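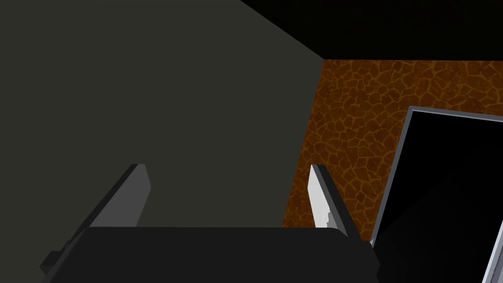 My nan would say any lamb is fine in a hotpot if you leave it long enough, and that people who fuss about the cut have never been properly hungry. Fair comment, and it arrived in our inbox within an hour of last year's call going up. We would still like to find out whether she's right.

Tasters and home cooks wanted – Gonlow Test Kitchen, Jorkwood

We are putting together a panel to cook and eat slow-braised lamb: neck, shoulder, shank and breast, all done to the same recipe. The results will go into the Manell guide to cheaper cuts, which was due in August and is now due when it's finished.

What you'd do
Come to five evening sessions at our kitchen above Szewczyk the butcher's (side door, mind the step). At each one you'll eat a small bowl from every pot and fill in a form. The form is longer than you would like. You'll also take 700 g of lamb home, braise it in your own oven and tell us how it went, including the bits you'd prefer to keep quiet.

Who we want
People who cook meat at home at least now and then. You needn't be good at it. We have plenty of replies from people who are good at it, or say so. You must be over 18, eat lamb without complaint and be able to tell "tender" from "falling apart" when asked twice. We can't take anyone with an allergy to celery, as it is in everything.

Please don't apply if you plan to bring your own seasoning. It has happened.

What you get
Supper, the lamb, bus fare within Jorkwood and a £11 voucher per session to spend downstairs. Anyone who comes to all the sessions also gets a copy of the guide, unsigned.

How to apply
Write to the Gonlow Test Kitchen by 9/30/23 and tell us about the last stew you made – what went in, how long it had, and who ate it. Keep it under 3000 characters. Photographs of the stew are not needed. Put "Lamb panel" at the top or it will end up with the invoices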